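How a Robot Learns to Put Away a Spoon

Putting a spoon in a holder is easy for you. For a robot, it is a lot of small jobs. The arm has to reach, the gripper has to close, and the tool has to end up over the right opening.

Students in the Stultham robotics club work on this with a robot named Pringle. Pringle has two arms, and each one ends in a gripper with two fingers. The club's project is called Wilden. Its goal is to have Pringle sort kitchen tools without help.

The students guide the arms through the job again and again. Each try is saved on a computer. By January the club had saved roughly 3000 tries. A program then looks for patterns in them.

Club members are 12 and older.

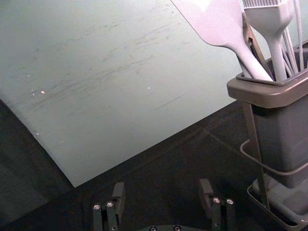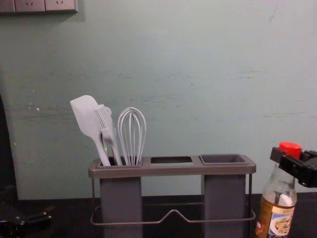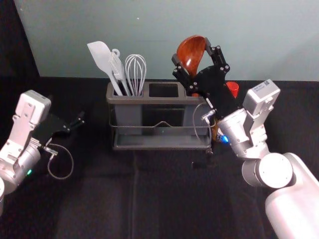 The utensil holder from three views. In the last one, a gripper holds a brown wooden ladle.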